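October 7, 2026

Up before six and didn't mind at all, which tells you how much I wanted today to come! Drove out to Holbridge with Heather Nepia to pick apples at the old Bashir orchard, and the fog sat so low over the road that we missed the turn twice. Then it lifted all at once and there were the trees, absolutely loaded. I had forgotten how good an orchard smells in October.

We picked until my arms gave out. The Golsteads are small and ugly and so sharp they make your ears ring — I ate two before I'd put a single one in the basket. Heather went for the big red ones at the far end and came back with leaves all down her collar. Tayla Prendergast was at the gate weighing everything, and she talked us into a crate of windfalls for sauce. Eight dollars! I would have paid more.
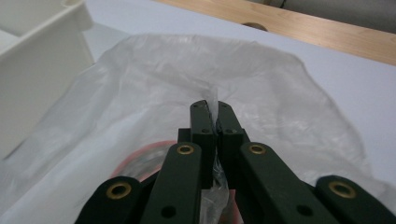 Vol. 2, p. 40

Spent the whole afternoon at the stove. Cored and chopped, no peeling, a stick of cinnamon and barely any sugar, and the kitchen windows steamed up so badly I couldn't see the yard. The first batch caught on the bottom because I was on the phone with Jolene (she's coming in December, she really is, she has the ticket!). The second batch is the best I've ever made. It went pink from the skins and I kept going back with a spoon.

Still have most of the crate to get through. Might try drying some at 200 degrees with the oven door propped open, the way Hemi McKinnon does his. Must ask him how thin to slice.

Hands are brown and sticky and I'm too happy to go to bed. Need more jar lids tomorrow, and cloves.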